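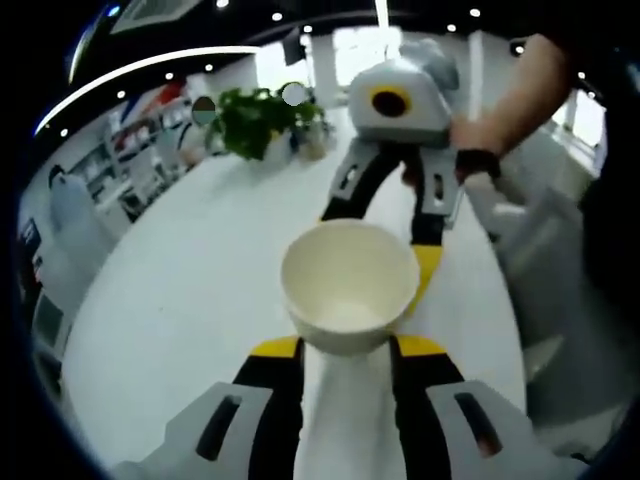 机器人也要守规矩吗？

要的，而且规矩还挺多。

我在一个叫 Kiiskinen 的小工作室上班，每天的工作是教机器人做家务，比如把碗拿起来、放下去，把杯子挪到盘子旁边。我侄女问我上班干什么，我说“我教机器人拿碗”，她笑了足足一分钟，然后问：“那它要是不听话，把碗砸了呢？”

这个问题问得太好了！我当时在吃面，没答上来，回家想了一晚上，决定把我们平时遵守的规矩写下来，讲给她，也讲给你听。

先认识一下夹爪

夹爪就是机器人的“手”。很多夹爪只有两根手指，一左一右，像晾衣服用的夹子，也像你吃火锅时用的食物夹。机器人要拿东西，两根手指一合，东西就夹住了。

还有一种夹爪是给人拿着用的，叫手持夹爪。人的手握着它，用它去夹碗、夹杯子，夹爪上的摄像头把过程录下来，机器人以后就照着学。你小时候学用筷子，大人是不是握着你的手，一遍一遍带着你夹？我觉得这有点像，只不过机器人是看着录像学的。

上面那两把夹爪，手指头上都带着黄色，中间是一只白色的碗。黄色在这里很显眼吧？就算你离桌子远，也能一眼看见手指尖在哪儿。我很喜欢这一点，因为我们最重要的规矩之一，就是随时知道“手指尖在哪儿”。

规矩是从哪儿来的

你过马路要看红绿灯，上体育课要先热身，这些规矩都有人认真想过。机器人这一行也一样。

有些规矩很大，很多国家的人坐在一起商量，写成厚厚的文件，叫“标准”。标准会管到很细的事情：机器人旁边有人的时候能动多快，停止按钮应该长什么样，机器出厂以前要检查什么。做机器人的公司都要去读，读起来不轻松（我第一次读的时候，泡的茶凉了两回）。

有些规矩很小，是一个工作室自己定的。我们的小规矩写在一个本子上，封面写着“Budenley 手册”。Budenley 是我们给教拿碗这个项目起的名字，没什么特别的意思，就是念着顺口。手册现在用到第59页了，前面有好多页被划掉又重写，因为规矩也会变旧。有一页上还沾着果酱，我不说是谁沾的。

下面我挑几条讲。

第一条：手指头离夹爪远一点

夹爪会合上，合上的时候，它分不清中间夹的是碗还是你的手指。

所以夹爪张开的时候，不能把手伸到两根“手指”中间去。想把碗摆正？先把夹爪拿开，或者放下，再用手去摆。要是旁边是一台装在架子上、自己会动的机器人，那就得先让它停下来，看清楚它真的停了，再伸手。

你家里的门也是这个道理。关门以前看一眼，门缝里有没有别人的手指头。我小时候被门夹过，现在想起来还要吸一口凉气。

第二条：开始之前说一声

两个人一起干活，很容易撞到一块儿。你以为他要等你，他以为你要等他，然后砰的一下，两把夹爪碰上了，碗在中间晃啊晃。

所以我们会先说“我要开始了”，对方回一句“好”，才可以动手。听起来有点傻，对吧？可是你想想接力赛，后面的人喊一声“接”，前面的人才伸手拿棒。喊一声又不费劲。

机器人不会喊，它用灯和声音来告诉你。不同的机器用的颜色不一样，所以第一次见到一台机器，要先问懂它的人：亮这个颜色是什么意思？可不要自己猜！我以前见过一个小朋友，看见灯亮就以为可以摸了，幸好他妈妈拉得快。

第三条：桌子上只放要用的东西

教机器人拿碗，桌面上的东西越清楚越好。手机、零食、喝了一半的果汁，统统放到别的地方去。

一来，东西少了不容易碰倒。二来呢，机器人是跟着录像学的，如果你每次录像都把薯片袋子放在碗旁边，它说不定会以为“碗旁边一定有薯片”，哪天没有薯片，它就不会拿碗了。这可不是我吓唬你，机器学习东西的时候，真的会记住一些你根本没打算教它的小细节。

那是不是每次都要摆得一模一样？也不行。碗今天放左边，明天放右边，后天换一只颜色不同的碗，这样机器人才能学会“拿碗”这件事，换个厨房也会拿。你学骑车的时候，如果只在自家门口那一小段路上骑，换一条路可能就慌了，道理差不多。

第四条：慢一点，没关系

刚来的人都爱快。我也是！我第一天一口气录了好多遍，得意得不得了，结果回头一看，碗在画面里嗖地飞过去，什么也看不清，全得重来。

现在我们是这样做的：靠近碗的时候放慢，夹住，停一下，再抬起来，放下去的时候再放慢。嘴里可以小声念：“到了，夹，停，抬。”我念习惯了，有一次在家拿汤锅也念出声来了。

会自己动的机器人更要慢。旁边有人的时候，它的速度要降下来，这样万一碰到人，也只是轻轻一下。人走远了，它才可以快一些。你在走廊里遇到抱着一大摞作业本的老师，会不会也放慢脚步？就是这个意思。

第五条：一定要有停止按钮

很多工厂和实验室里的机器人，旁边都有一个急停按钮，常常是红色的，又大又圆，像一颗蘑菇。不管机器在做什么，拍下去，它就得停。

关于这个按钮，有几件事请你记牢。

按钮前面不能堆东西。堆一个纸箱子也不行。

谁觉得不对劲，谁都可以按。不用先去问大人，也不用怕按错。按错了，大家重新开机，多等一会儿而已，没有人会骂你。

但是不能按着玩。如果一天到晚有人乱按，大家慢慢就不当真了，等到真的出事，反而没有人着急。你一定听过那个放羊的孩子喊狼来了的故事吧。

按完以后，要先弄明白为什么要按，再重新启动。这一步最容易忘，大家都急着继续干活嘛。我们手册上这一条下面画了三道横线，还有一个大大的感叹号。

第六条：录像之前先问问人

手持夹爪和机器人身上常常有摄像头。摄像头可不会挑着看，碗会拍进去，桌子会拍进去，站在旁边的人也会拍进去。

所以录像之前要问：“我要开始录了，你可以被拍到吗？”人家说不可以，那就请他先到别处坐一会儿，或者等他走了再录。哪怕只拍到一只胳膊，也应该问。人家有权利说不。

录好的录像也要收好。谁能看、留多久、什么时候删掉，都得写清楚。你写的日记也不想被随便拿去看，对不对？

有一回我们去一个叫 Plumidport 的地方，给那里的小学生讲课，有个女生举手问：“那扫地机器人看见我穿睡衣怎么办？”全班都笑了，可我觉得她问到点子上了。家里的机器要是带摄像头，就应该让全家人都知道，也应该能关掉。你可以回家问问大人，你们家的关在哪儿。

第七条：不能偷懒，也不能骗人

教机器人要重复很多很多遍。我们有一批任务叫 Stanutska，内容全是把碗拿起来再放好，一共录了2256遍。你没有看错，2256遍！录到后来，我闭着眼睛都能看见碗。

录这么多遍，难免有失败的：碗滑了，夹歪了，放下去的时候磕了一声。失败了要怎么办？老老实实写上“失败”。不可以假装没发生，更不可以把失败的写成成功。如果写错了，机器人就会学到“把碗摔下去也算对”，那以后它到你家厨房里干活，可就热闹了。

失败的录像也有用，我们会单独放在一起，看看总在哪个地方出错。我们规定，新的动作要练到80分才能进入下一关（怎么打分是我们自己定的，别的地方不一定一样）。拿不到80分，就回去接着练，没什么丢脸的。

第八条：到点就休息

这条是给人定的。机器人不会手酸，我们会呀。

举着夹爪站在桌边，时间长了胳膊会发沉，眼睛也花，一花就容易出错。所以我们每干60分钟就必须停下来，喝水，甩甩手，看看窗外。屋里有植物的话，看看植物也行。刚开始我觉得这条好麻烦，正干到兴头上呢，后来有个星期三下午我偷偷没休息，结果把一只碗放到了桌子外面。对，外面。那只碗的下场我就不讲了。

你写作业也可以试试，写一段，起来走走。（别跟大人说是我让你多玩的！）

如果没有规矩会怎样

侄女看完前面这些，说：“好多啊，少几条行不行？”

我就请她自己选，要去掉哪一条。她想去掉“开始之前说一声”，于是我们俩一人拿一个食物夹，中间放一只塑料碗，谁也不许说话，同时去夹。第一次，两个夹子撞在一起。第二次，碗跳到了沙发底下。第三次，她忍不住大喊：“我要夹了！”

好吧，这条留下了。

后来她又想去掉休息那一条，因为她觉得自己不会累。我请她把胳膊平举着，举到动画片的片头曲唱完。歌还没有唱到一半，她就说这条也留下吧。

在家里也能玩的小游戏

你也可以当一回教机器人的人。找一位家人扮机器人，再找一个食物夹和一只摔不坏的碗，塑料的、不锈钢的都行，瓷碗就别用了。

先把桌子收拾干净，碗放在中间。

请“机器人”拿着夹子站好，一动不动。

你来发指令，比如“往前一点”“张开”“合上”“往上抬”。机器人只能照你说的做，你没说的它不能自己加。

说好一个停止的口令，比如“停”。谁喊都算数，听到就要马上不动。

把碗送到桌子另一头，就算成功。没成功的话，想想是哪句指令没有说清楚，改一改再来，然后两个人交换。

玩的时候你大概会发现，“拿一下碗”这么简单的话，机器人根本听不懂。拿哪里？从上面拿还是从旁边拿？夹多紧？我侄女扮机器人的时候特别认真，我忘了说“张开”，她就举着合上的夹子一直往碗上戳，戳得我笑倒在椅子上。

小朋友常问我的几个问题

机器人自己知道规矩吗？
它不懂什么叫规矩，是人把规矩做进机器里的。比如限制它的速度，比如让它碰到东西就停。所以做机器人的人、用机器人的人，都要负责任。

机器人犯了错，怪谁？
先别急着怪，先把它停下来，看看有没有人受伤。然后大家一起找原因：是零件松了，是程序写错了，还是我们教的时候教歪了？我自己就教歪过，那一阵子机器人拿碗总要先往左边晃一下，找了好久才发现，是我自己拿东西有这个习惯。

我可以摸机器人吗？
先问管它的人。人家说可以，再摸，而且只摸人家告诉你能摸的地方。头发长的要扎起来，袖子太宽的卷一卷，围巾和挂在脖子上的绳子也先拿下来。

为什么要教它拿碗，不教它打怪兽？
哎，因为打怪兽用不着天天打，碗可是天天都要拿的呀。

你也来定一条

我们的手册后面还留着空白页，谁想到新规矩都能写上去，写完大家一起试，觉得有用就留着。侄女给我们加了一条，她是用铅笔写的：“碗太烫的时候，要告诉旁边的人。”我带回工作室，大家都说好，已经用圆珠笔描过了。

如果让你来定，你会写哪一条呢？想好了可以写在纸上，贴到你的食物夹旁边，下次玩游戏的时候就用它。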